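The Laundry Arm: Building a Clothes-Sorting Robot in a Spare Room
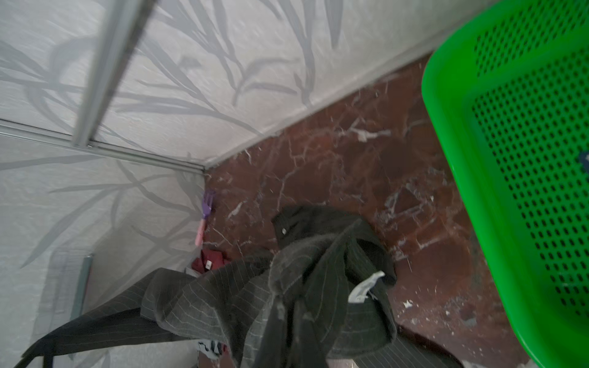

Pinstriped clothing on the marble floor beside the green basket, as seen from the wrist camera.

Weslow is a home-built arm with one job: take clothing off the floor and put it in a basket. It was assembled over two winters from a secondhand linear rail, hobby servos and a gripper printed in the kitchen. The parts bill stands at more than 1000 dollars, much of it spent on servos that were later replaced.

The task sounds simple. Fabric has no fixed shape, so a stored grasp point is useless once a garment has been dropped again. The first version of the software looked for the highest fold in the pile and closed on it. That worked on towels. On a dark suit it failed often, as the camera could not separate one fold from the next.

Pinstripes helped. The fine light lines bend with the cloth, and the direction of the bend gives a usable estimate of which way a fold runs. The current program, called Sharifi, tracks those lines at low resolution and picks a ridge that crosses them. White care tags remain a problem. They are the brightest thing on a dark garment, and an early build went for them every time. A mask now ignores any bright patch under 19 millimeters wide.

The floor caused trouble of its own. Polished marble in dark reddish brown, with white and gray veins, throws up edges that look a lot like thread and piping. Specks of dust and debris add to the count. The fix was a reference map of the bare floor, taken before the clothes go down and subtracted from each new view. It has to be redone whenever the lamp is moved.

The basket is plain green plastic with rows of small holes in the side. Color makes it easy to find. The rim is smooth and rounded, and the gripper fingers used to catch on it during the drop. Raising the release height by 100 millimeters cured that, at the price of a sleeve sometimes landing outside.

The wrist carries a small fixed-focus camera and a controller board named Unen, wired by hand. Cable routing took longer than the board. Two looms broke at the same joint before the wires were moved to the outside of the elbow - an ugly arrangement, but it has held up since July.

Over 150 logged attempts, most failures came from picking up two garments at once. Weighing the load at the wrist is the next step. A strain gauge is on the bench, still without an amplifier.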